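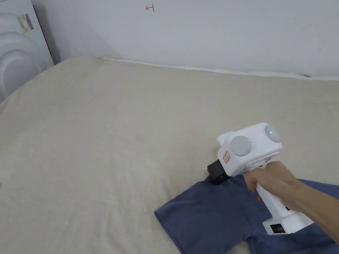
I wrote this part of the report for our spring robotics class, and it covers how we collected demonstrations for Lotero, our shirt-folding project. The short version is that we held the grippers in our own hands and folded a lot of laundry. Then we did it again — for most of January.

We ended up with 1493 recordings, and 266 of them went in the bin before training. Most of the bad ones were my fault. I kept starting to fold before the tracking had settled, so the first second or two of hand motion was junk. The rest had one finger slipping off the cloth, and we couldn't agree on whether a slip followed by a regrab should count as a good demo. We kept the short slips and tossed the long ones, where "long" meant whatever the person labeling that day felt it meant. I'd fix that first if we ran this again.

**Figure 1.** Right-hand gripper held up over the bed, with the blue cloth crumpled on the sheet.

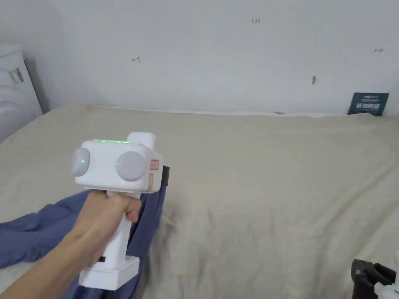

### 3.2 Two hands, one shirt

Our first plan was to fold with a single gripper, as the Lougher team did in last year's class. That was fine for towels. With T-shirts I'd pull on a sleeve and the whole shirt would come along for the ride, so we went to two grippers pretty quickly (and had to redo the sync code, which ate a whole weekend).

Each take starts with the shirt dropped in a heap. You flatten it, bring in the sleeves, then fold the bottom up to the collar. I got a clean fold in roughly 20 seconds once I'd practiced, but my early takes are painfully slow and we left them in on purpose.

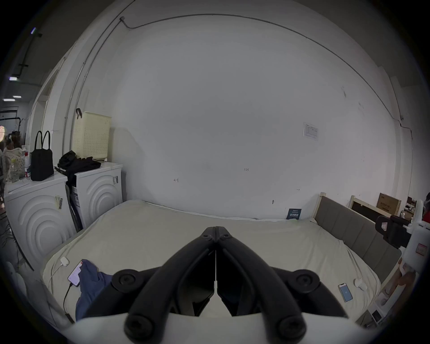
We also left everyday clutter in view. Ernine, the cleanup script we borrowed from an older class project, wanted a plain background and complained about nearly everything else. We turned that check off and the trained policy didn't seem any worse for it, though we never ran a proper side-by-side test.

What did hurt was cloth color. Pale shirts on a pale sheet gave us blurry edges in the wrist views, so we switched to blue and navy ones for the main set.
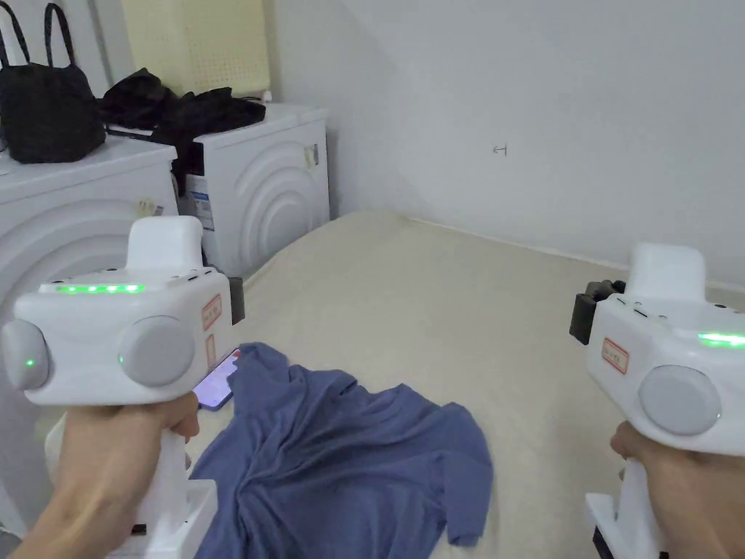

Keeping both grippers pointed forward made a big difference too. When I let my wrists roll inward, the side views filled up with the other gripper and very little shirt. We held back 201 takes for testing and made sure every one of us had some in there — my folding style is odd enough that I didn't want the model graded only on me. Section 4 has the scores, broken down by who was folding.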